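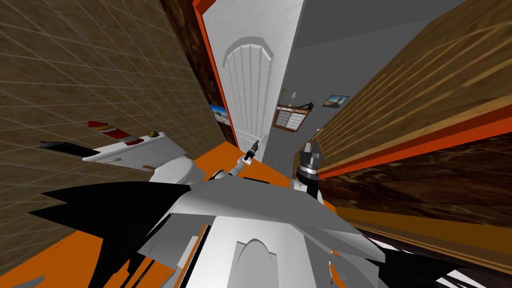 Trokbridge housing office has published revised rules on the width of internal corridors in its older rental blocks, with effect from August. The rules set out how much clear passage must remain once fitted furniture, wall linings and door frames have been taken into account. Earlier guidance measured from bare wall to bare wall, which gave a misleading result in a narrow hallway with tiles along one side and a large wooden cabinet on the other, leading to a single white door. Under the new method the measurement is taken at the tightest point between finished surfaces, including any trim that projects from the front of a cabinet.

The change affects blocks in the Plondov and Trokness districts. A survey of 80 flats found 19 in which the passage fell below the existing minimum when measured in this way. In most of these the shortfall was caused by storage units fitted after the building was completed. In two, it was the result of a second layer of tiling laid over the first.

Tenants will not be required to remove furniture before an inspection has taken place. Inspectors will record the clear width at three heights — floor level, handle level and shoulder level — and the smallest of the three will be entered on the form. Doors are to be measured separately, with the leaf fully open. Where a handle reduces the opening, the reading is taken from the handle and the leaf reading is noted beside it.

Flats that fail will be placed in one of two groups. The first covers cases where the obstruction can be unscrewed or moved without damage to the wall. Tenants in this group will have up to 6 months to carry out the work, and may ask the office to do it at cost. The second covers built-in units, double linings and frames set forward of the wall. Work in this group will be arranged by the office and carried out when the flat is next due for repairs, unless the passage is the only route to the main exit, in which case it will be dealt with first.

The rules also deal with surface finishes. Loose or hollow tiles must be refixed before any measurement is accepted. Pictures and mirrors are disregarded if they can be lifted off by hand, but coat rails and wall-mounted shelves are counted as fixed.

The contract for the inspections has been awarded to Baranauskienė, a surveying firm which already checks stairwells and landings in Plondov. Letters giving inspection dates will be sent to each address. Tenants who have altered their hallway are asked to have any drawings or receipts ready for the visit. The full text of the rules, with a measuring diagram, is available at the Trokbridge office.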